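Renulow网球公开赛招募球童、司线助理与赛事服务人员

又到了我们一年里最忙也最开心的时候!Renulow网球公开赛将在六月开打,地点还是城东的Zaltora网球中心。今年签表扩大了,外围场地也全部启用,所以我们需要比往年更多的人手。不管你是从小打球、每个大满贯都熬夜追到决赛的老球迷,还是刚学会正手、想近距离看看职业选手怎么训练的新手,都欢迎报名。

今年一共招80人,分三个岗位。

球童(50人):年龄12至17岁,需家长或监护人签字同意。要求跑动积极、反应快,能听懂简单的英文口令。不要求会打网球,但要能准确地把球贴地滚给对面的同伴,选拔时会现场测试。每四人搭配一组新老球童,第一次参加的同学不用担心跟不上。

司线与记录助理:年满18岁,熟悉网球基本规则,视力(含矫正)良好。有业余比赛执裁经验的优先,没有也可以报,我们会安排完整的规则课和实操课。外围场没有电子司线,每一个压线球都要靠人来看,这个岗位很锻炼专注力,也是离比赛最近的位置,坐过一次的人多半还想再来!

赛事服务:年满18岁,负责球员接待、训练场预约登记、穿线送取、观众引导和休息区补给。会西班牙语、越南语或法语的朋友请在报名表里注明,今年外围赛有不少选手来自这些语言区,前台非常需要你们。
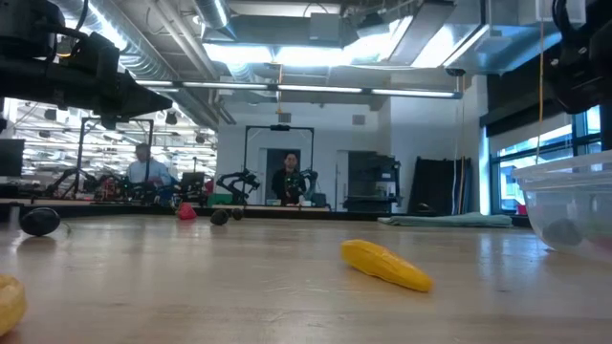
赛事期间实行早晚两班。早班上午8:00到下午3:00,晚班下午2:30到当天最后一场结束。晚班遇到抢七大战会拖得很晚,末班地铁之后我们统一安排班车,送到三个换乘站。未成年球童只排早班。可以只报名部分比赛日,但资格赛和正赛期间各至少要到岗两天,决赛日的名额优先给排班最多的人。

待遇方面,司线与记录助理每天补贴400元,赛事服务岗位按同样标准发放,赛后一次结清。球童不发现金补贴,提供全套服装、球鞋、帽子,以及两张正赛门票,家人可以坐在同一看台。所有人员都有工作餐、饮水、防晒用品和意外保险。吃素或者对食物过敏的,请提前写在表格里,厨房那边要按人数备餐,临时改很麻烦。

培训由Patricio Zabala负责。他在南美的红土赛事做过多年裁判长,讲规则特别喜欢举自己当年判错的例子,课上很热闹。培训共四次,都在Zaltora网球中心3号场,晚上7:00开始,每次两个小时左右。球童至少参加三次,司线与记录助理四次都要到。球童培训分体能、滚球、递毛巾与换边流程几块,最后一次会跟着青少年组的热身赛完整走一遍。请穿软底网球鞋,跑鞋的底纹容易伤场地,穿来的话只能在场边看了。

六月的下午很晒,往年场地温度最高到过33度,所以体能测试这一关我们会看得比较认真。球童选拔包括折返跑、滚球准度和两人配合,服务岗位只做简短面谈。有哮喘、心脏方面病史或近期受过伤的,请如实填写,这不一定影响录取,我们可以把你排到有遮阳的位置。

报名办法:登录Vekport平台,搜索赛事名称,填写在线表格并上传近期照片一张。未成年人还要上传监护人同意书,模板在同一页面下载,手写签名后拍照即可。提交后会收到一封带编号的确认邮件,选拔当天凭编号入场。去年参加过的老朋友也要重新填表,但可以免去选拔,直接进入培训名单,请在备注里写上去年所在的组别。

想和同学、球友一起来的,可以在表格里填同一个小组名,我们尽量排在同一班。学校网球社团集体报名,请由带队老师统一联系,我们可以到校做一次说明会。

常被问到的几件事也写在这里。能不能找球员签名?当班时不可以,下班后在签名区和观众一起排队,没问题。能不能发朋友圈?球员休息区和更衣区禁止拍摄,其他地方请在下班后再拍。下雨怎么办?停赛期间照常算工时,大家在室内待命,通常有热茶和乒乓球桌。需要实习证明或志愿时长证明的,结束后在前台登记领取。

报名名额满了以后表格会自动转为候补,候补也别灰心,每年都有人因为考试改期退出。有问题请在Vekport页面留言,或者到网球中心一楼Đinh咖啡旁边的报名处来问,每天上午10:00到下午6:00有人值班。

期待六月在球场边见到你!

Renulow网球公开赛组委会 人员招募组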